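Chapter 14
Closing the Wound: What Do We Really Know About Stitches?

Every student learns early that a good knot holds and a bad one slips. The evidence behind that rule is thinner than most handbooks admit. The Dramano review pulled together 2798 closures, and in only 494 of them had anyone written down how the knot was tied. The rest tell us that a wound was closed and very little else.
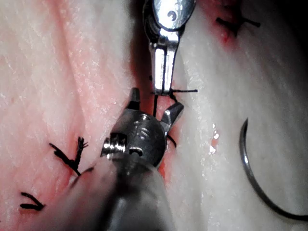

Claims about thread deserve the same doubt. Makers praise smooth thread for passing easily through tissue – and say less about how easily it slides back out of a loose knot. The Ovetham bench trials tested roughly 300 knots, all on practice material, all tied by two people. We should be slow to apply those numbers to a living patient.

Instrument ties raise a further question. The thread is wrapped around one tool, the short end is caught, and the loop is drawn down flat. Szűcs and Tenico teach different numbers of wraps, and neither school gives a convincing reason for its choice.
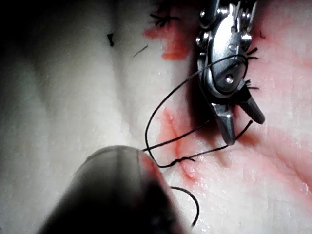
Figure 14.2 Black suture thread looped around a needle driver, with a small twisted knot on the tissue surface.

Before reading on, write down how many throws you would place and why. Keep the answer for Section 14.3, where we look at tension.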